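Budgeting for a robotic disassembly cell

A robotic disassembly cell is a fixed workstation in which one or more robot arms take apart used equipment, most often desktop computers, for resale of parts or recovery of materials. Planning for such a cell differs from planning for an assembly line because the incoming units vary in make, age and condition. Purchase budgets are usually divided into the arm, the end effector, sensing, work holding, safety equipment and integration labor.

Scope of work

The first planning document is a task list. It names each part to be removed, the tool required, and the clearance around the part. Memory modules, power connectors and processors sit close together in a typical desktop case, and cable bundles often cross the path of the tool. Clearance governs the choice of end effector more than payload does.
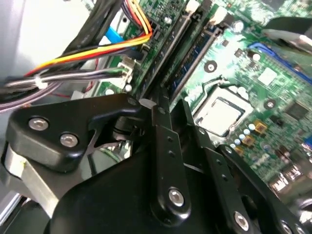 Which item should be specified first, the arm or the gripper?
The gripper comes first. Its weight, reach and cable needs set the minimum payload and wrist size of the arm, and an arm bought earlier may have to be replaced or derated.

End effector

Multi-fingered grippers cost more than parallel-jaw units and need more upkeep. They are chosen when one tool must handle several part shapes without a tool changer. Quotations should state separately the price of spare finger links, pads, pins and drive motors. In the Listus cell, planned by Svitlana Skoryk and Krum Kovačević, spares were first carried as a single line. The line was later split into 11 entries, six of them for the fingers alone.

Sensing is normally priced with the end effector. A wrist camera gives a close view of the part but is partly blocked by the fingers, and a second, fixed camera is commonly added to the budget.

Safety and floor layout

Safety equipment is often underestimated in early drafts. The usual entries are the stop circuit, guarding, signage and the risk assessment. Stop buttons are priced by station and should be reachable from every position where an operator may stand. Floor space must also be set aside for tripods, cable runs and the transfer of units in and out of the cell.
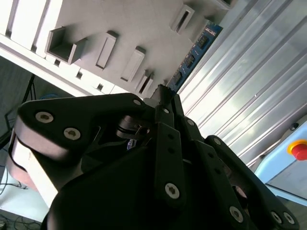
Installation drawings should show operator controls at their real size and position. A control box placed after the work surface has been fixed tends to end up wherever a bracket will fit. The emergency stop is conventionally a red mushroom-shaped cap on a yellow ring, as on the light blue box against the ribbed metal here, and the drawing should record its distance from the edge of the work area. Loose cable on the floor is a separate entry, covered by floor channel or overhead carriers.

Integration and trial period

Integration labor covers mounting, wiring, calibration and programming. Bereket Tufa's planning sheet for the Dredberg site allowed 129 hours for this stage, with calibration as the largest share. Trial units should be bought in advance and should include more than one case design, as connector positions and memory latches vary between boards.

Trial results are logged by part and by case design. A failed grasp is entered with its cause, so that a shortage of clearance can be told apart from a programming fault.
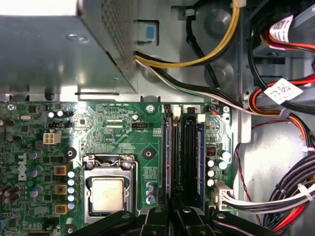 Running costs

Running costs consist of finger pads, replacement cables, software licenses, and operator time. The Kindden budget set its annual allowance for consumables at 2957 dollars, reviewed each September. Depreciation of the arm and the gripper is entered separately, the gripper over the shorter term.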